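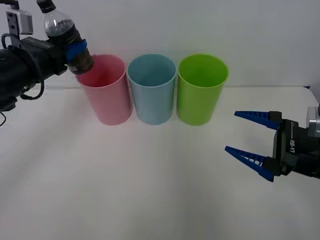

Slide 1: a dark drink, a pink cup, and two more cups next in line.

January
By Periklis Balaskas
2 min read
Home | Talks | Notes | Contact

Okay, hi everybody! Wait for the coffee line to settle. Then start with the question: when did you last think about pouring a drink? (Pause. Let them laugh if they want to.)

I got hooked on this while writing the refreshments sheet for the Esisness open house. We had 161 guests on the list and 100 plastic cups in the closet, and I figured the drinks would sort themselves out. They did not! So tonight is all about cups, tables and where you put your bottle.

First point, color. I love a mixed row. You can tell your kid "yours is the green one" and you're done, no marker needed. Mention the Malletti picnic here if there's time.

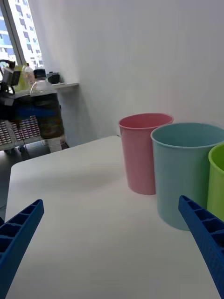 Slide 2: pink, light blue and lime green on a white tabletop, near the wall.

Second point, spacing. Cups close together look great and save your wrist a trip, but a drip has more places to land. At home I leave a finger's width. Ask the room what they do, somebody always has strong feelings.

Also the wall! I like a table pushed back like that, fewer elbows coming from behind. Begović disagrees with me on this and is welcome to say so.
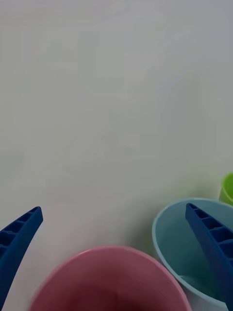 Third point: look down into the cup

From the side you guess, from the top you know. Dark drinks hide the fill line inside a deep-colored cup, so pour slow and stop early. Read out the Flustum punch recipe (560 ml juice, rest soda), then take questions.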